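Bone broth: is roasting first worth it?

driresora_kitchen
OK so I've been making broth every Saturday since October and I still can't decide if roasting the bones first does anything. My grandma never roasted. My brother-in-law swears by 30 minutes in a hot oven and gets very smug about the color. What do you all do?

gholamreza_s
Roast, always! Beef especially. Unroasted beef broth tastes like a wet cardboard box to me, sorry to your grandma.

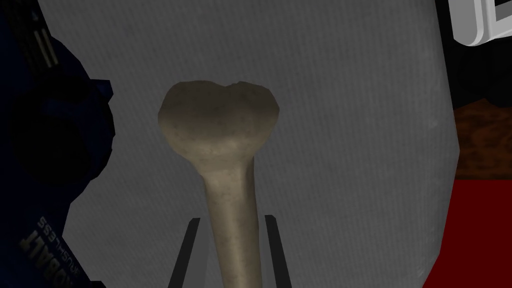
And get knuckles if your butcher has them, because the ends are where all the jelly comes from (the straight middle part is mostly marrow, great on toast, but it makes the pot greasy). I do a splash of vinegar too, then leave it on low overnight.

sarkar77
Hard disagree on roasting. For pho or anything light you want it clean. Blanch, rinse, start over with cold water. And the vinegar does nothing except make it taste like vinegar.

gholamreza_s
I use one spoonful in a huge pot, you can't taste it.

sarkar77
I can taste it.

karimi_mom
Pressure cooker people, where are you? Mine sets like Jello in the fridge and I'm not babysitting a stove all night. I put in 2000 ml of water, any more and it comes out thin.

driresora_kitchen
Wait, do you salt before or after? I salted at the start last time and once it cooked down it was basically seawater.

karimi_mom
After!! Always after. Throw a potato soup together with the salty batch, it'll be fine.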